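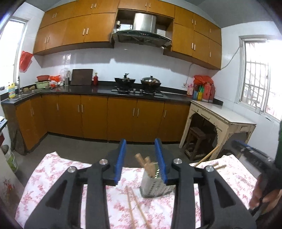 Page last changed: February 17, 2023

6. Finger pads, joint check and chopstick test

This section covers the last stage of the Stusten hand-held gripper build. It assumes that both linkage arms are on the body, the trigger cable is routed, and the camera mount from section 5 is tight. If you are building a pair, finish one gripper through step 6.2 before starting the other.

You will need the pad set, a 2 mm hex key, isopropyl alcohol, a lint-free cloth, a steel rule, a perforated utensil holder and several pairs of plain wooden chopsticks.

6.1 Fit the pads

1. Open the jaws fully and lock the trigger.
2. Wipe the inner face of each finger with alcohol. Let it dry.
3. Check that the teeth on the two blue pads match in pitch. Pads from the first Ristberg batch have a coarser pitch and must not be mixed with later ones.
4. Press the left pad onto its finger from the tip down. The ribbed side faces the opposite finger.
5. Fit the right pad the same way.
6. Release the trigger lock and close the jaws slowly by hand. The teeth should mesh over the full length of the pad. If they ride on top of each other, slide one pad up or down by half a tooth.
7. Leave the jaws closed for 20 minutes.

Note: Do not glue the pads until the chopstick test has passed. Glued pads can only be cut off.

6.2 Check the joints

1. Find the four round pivot fasteners, two on each side of the linkage.
2. Tighten each one until the link stops moving, then back it off one eighth of a turn.
3. Hold the gripper with the jaws up. Pull the trigger and let go. Both fingers must return to the open position without help.
4. Measure the gap between the pads with the jaws open. Write it on the build sheet. Anqi Tang's build measures 26 mm with Shao printed links; Skornuneck links are thicker and come out at 27 mm.
5. Rock each finger from side to side. Play at the tip should be too small to feel through the pad.

Caution: The inner and outer links close like scissors. Keep fingertips out of the gaps between them while the trigger is loaded.

6.3 Set up the table

Any table with free space on at least two sides will do. A kitchen is suitable if the stove is off and the floor is clear where you will stand. A printed tablecloth can stay on, and the pattern gives the camera tracking something to hold on to. Plain white cloth caused dropouts in earlier builds.

1. Pull the cloth flat. Folds lift the ends of the chopsticks and make the test easier than it should be.
2. Put the utensil holder toward the far side of the table, with its base flat on the cloth.
3. Stand the spare chopsticks in the holder.
4. Lay two pairs on the cloth in front of it. Vary the spacing: one pair close together, the other apart.
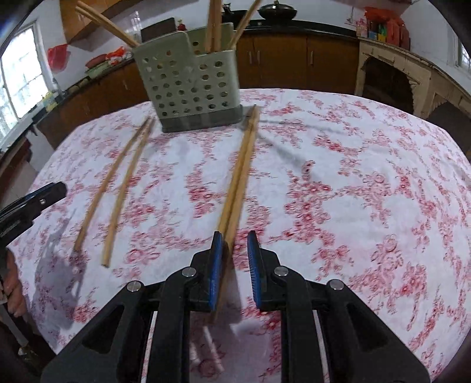
5. Stand so that light from the window does not put the shadow of your arm over the pair you mean to pick up. If the shadow cannot be avoided, turn on the ceiling light and lock the camera exposure again.
6. With two grippers, keep the idle one at the side of the table, clear of the working one.

6.4 Run the test

1. Start recording and hold the gripper still for a count of three.
2. Bring the open jaws down over one chopstick, a little off its middle, with the pads square to the wood.
3. Close until the teeth touch on both sides. Stop there. More force bends the fingers outward and tips the chopstick.
4. Lift straight up, well clear of the cloth.
5. Move over the holder, lower one end inside, and open the jaws.
6. Repeat for the other chopsticks. Lay them out again and continue to 13 pick-ups.

The build passes if no chopstick slips or turns in the pads. One slip is allowed if the next run is clean.

6.5 If the test fails

Chopstick rolls out as the jaws close: the pads are not level. Go back to 6.1, step 6.

Chopstick slips lengthwise during the lift: clean the pads again. New pads carry a release film that one wipe may not remove.

Neighboring chopstick comes up too: the approach is too wide. Partly close the jaws before lowering them.

Fingers do not open over the holder: one fastener is too tight. Repeat 6.2, steps 2 and 3.

Once the build has passed, glue the pads, fill in the build sheet and go on to section 7, Camera calibration.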